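Call for Participants: Kanham Youth Story Project

Posted in February by Frida Mogensen

We're looking for young people aged 14 to 18 who want to spend their summer collecting stories from the neighborhood and turning them into a stage show. You don't need any theater or writing experience. If you like talking to people, or would rather sit quietly and listen well, there's a spot for you.

The project runs for 4 weeks at the Menness Street hall, and it's free. Last summer's group talked with bus drivers, bakers, grandparents and one very patient crossing guard, and the show that came out of it filled all 80 seats. I still get stopped at the grocery store by people who want to know when we're doing another one — so we are! 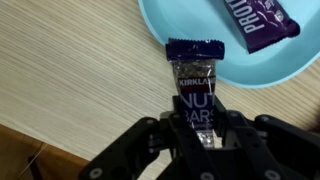
Mornings are for interviews and writing. Afternoons are for rehearsing, building the set and learning how to run lights and sound. Everyone tries a bit of everything in the first week, then picks a crew. Lunch is included, and bus passes are available if you ask for one on your form.

We also want 2 adult mentors to work alongside the crews. Mentors get a small stipend and should be comfortable with teenagers, noise and plans that change before lunch. Spanish speakers are very welcome.

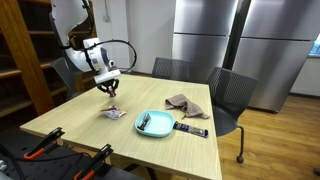
Sketura Community Arts — Youth Programs Team

We have room for 40 participants this year. Half of the places are held for teens from the Hafstein apartments and the blocks nearby, where many of our stories come from. If we get more forms than places, we draw names and keep a waiting list, and people do come off that list every year.

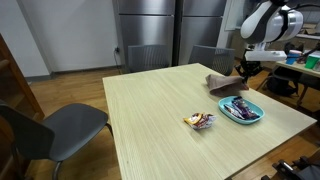 How to Apply

Pick up a form at the hall's front desk, any time before 6 p.m. Tell us your name, your age and one person in Kanham whose story you'd love to hear. A few sentences is plenty. Anyone under 18 needs a parent or guardian's signature on the back page. Mentors should attach a short letter and the names of two references.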